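Long-term notes on the Ledesma estate, the diesel one. Posting these as a thread as the questions keep arriving one at a time. Car was bought used, runs on 18s, mostly motorway work. (1/13)

2/ Subject is the rear brakes and the electric parking brake. The handbook covers neither properly. The workshop manual covers both, in the wrong order.

3/ Symptom: slow drag on the nearside rear after long runs. No warning light. Fuel use up slightly. Wheel warmer than the offside by hand, so I put a probe thermometer on both discs after the same 21 mile run. Nearside 167°C, offside 107°C. That is not normal variation.

4/ Common advice on the Evville owners' board is to replace the caliper. I'd hold off. On this platform the slide pins go first. The lower pin has a rubber sleeve, the upper one doesn't, and the sleeve swells if someone has used a mineral grease on it.

5/ Mine had been greased with something brown and sticky. The lower pin needed a twist with grips to come out. The piston itself went back without trouble, so the caliper was fine.

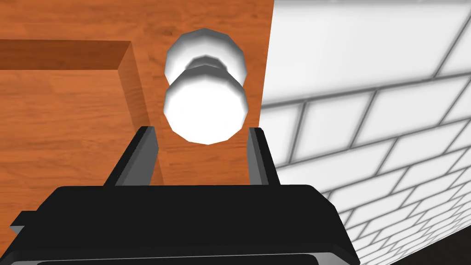 Knob and gripper, simulated.

6/ Before touching the piston you must put the parking brake into service mode. Ignition on, foot on the brake, hold the switch down, press the accelerator fully, release both together. The motor runs for a few seconds and the dash shows a flashing brake symbol.

7/ If the symbol stays solid, it hasn't worked. Switch off, lock the car, wait two minutes, try again. Low battery voltage is the usual cause. I keep a charger on it for the whole job.

8/ Do not wind the piston back with the motor still engaged. It strips the spindle nut, and the nut isn't sold separately. The early cars need a wind-back tool, the later ones push straight in. The changeover came with the facelift, but go by the caliper casting and ignore the registration date. Plenty of late pre-facelift cars have the new part.

9/ Parts used: Grernus slide pin kit, both sides, with the sleeves and boots. Silicone grease, small tube. New carrier bolts, as the originals have thread lock on them and are single use. Pads were at almost half thickness and went back in.
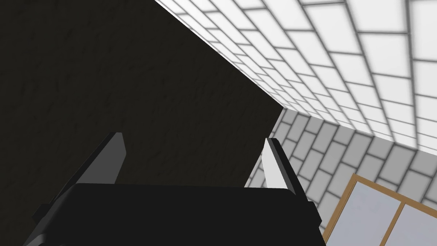
10/ Clean the carrier lands with a file, lightly, until the pad ears slide under finger pressure. There is usually a ridge of rust under the stainless clips, and it does as much harm as a dry pin. Pull the clips off and look. A thin smear on the lands, none on the friction side. Wipe the pin bores out with a rag before the new grease goes in.

11/ Torque the carrier bolts and the pin bolts separately, they are different figures and the manual prints them on facing pages. Check which is which. The pin bolts are small and will shear well before the carrier figure. Then take the car out of service mode: same procedure, but lift the switch. Apply and release the parking brake a few times with the car still on stands and turn each wheel by hand.

12/ Repeated the same run, same probe, similar weather. The two discs now read within a few degrees of each other. Fuel use I can't comment on yet, it needs a couple of tanks. The pedal is a little firmer, though that may be the clips.

13/ Two loose ends.

The Dumport pin kit is cheaper and looks the same in the packet. The lower sleeve is a tighter fit on the pin - I measured one and didn't use it. If anyone has run a set through a winter, I'd like to know how they came out.

Second, the handbook gives no interval for cleaning slide pins. Mine will be done every other February, along with the brake fluid. Cars parked near the sea probably want it yearly.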